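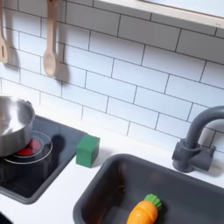 1. What the project was

Our group had to look at how children use a play space that copies a real one. We picked the play kitchen because Stuvcombe has one and because two of us had already done placement hours there. The report covers setup, the surfaces, the utensils, the stove, the loose pieces, and what we would change. Written up by Évan Millet from group notes, submitted September 15, 2019.

Sorry in advance for the note form in places, section 4 was typed on the bus.

2. Background

Play kitchens are old. Most of the ones we read about were boxes with knobs painted on. The newer type tries to look like the kitchen at home, tiles and all. Our question: does the realistic look change what kids do with it, or is it mainly for the grown-ups who buy it?

We had one reading from the course pack (the Besson chapter on pretend objects) and the Prendthorpe catalogue, which is a sales catalogue so we treated it with some caution. Besson's point is that a child needs only one or two true details and will fill in the rest. Keep that in mind for section 4.

3. The surfaces

White tiles behind the counter, glossy, brick pattern, grey grout lines. They show everything. Fingerprints, paste, yogurt once. Wiped down after every session with a damp cloth and they came up fine. The counter is white too and that was harder work, the join beside the cooktop collects crumbs and playdough. A cotton bud gets most of it out.

Colour: white on white makes the small pieces easy to spot. A green block left beside the cooktop can be seen from across the room. At pack-up time this matters more than you'd think. On the old brown table we used for comparison, pieces got missed and turned up in the vacuum.

The pale wooden shelf is for things the staff don't want used yet. Kids worked this out in the first session and asked for them by name.

4. The stove

By far the favourite part. The burner has white rings and a red light in the centre like an element. Children who had not said a word to each other would both lean in to look at it. "It's hot" was the most common thing in our notes, said as a warning, and usually in a parent's voice.

The pot is stainless steel, a proper little saucepan. It makes a real noise when it goes down, which the plastic one we tried in the comparison doesn't. The plastic pot was mostly carried about as a bucket. The steel one went back to the burner nearly every time. This fits with Besson (one true detail) but we only had the one group of kids so can't say more then that.

Worth noting, a few children would not touch the burner while the light was on. Others put a hand flat on it straight away to check. We talked in class about whether a pretend hot thing teaches care around a real one, or the opposite. No agreement. I think it depends what the adult says at the time, and we didn't record the adults. Should have.

5. Utensils

Wooden spoon and slotted spatula, hung against the tiles. The spoon does everything. Stirring, tasting, microphone, drumstick. The spatula was hardly used until one of the staff did pretend pancakes and after that it was fought over.

Hanging them up worked well. The children returned them without being told, more often than they returned anything kept in the tub. Our guess is that an empty spot on the wall is easier to read than a tub with a lid. We'd like to test it with the cups.

6. Loose pieces

Blocks came over from the construction corner all the time. We first wrote this down as mess. Changed our minds by the second week. A green block was peas, then soap, then "a present for the soup". The play food from the Era set only ever got to be what it was, a carrot is a carrot. So the least realistic thing in the kitchen got the widest use, and the most realistic thing (the stove) held attention longest. Both true at once and we didn't expect that going in.

7. What we'd change

- hooks lower, the smallest kids had to ask
- second pot, same metal
- leave a few plain blocks in the kitchen on purpose
- seal the join next to the cooktop
- write down what the adults say as well

If the next group takes this on they should visit in December too, when the older children are back and the room gets busier. Observation sheets are in the blue folder, the tally columns are a bit cramped so print them landscape.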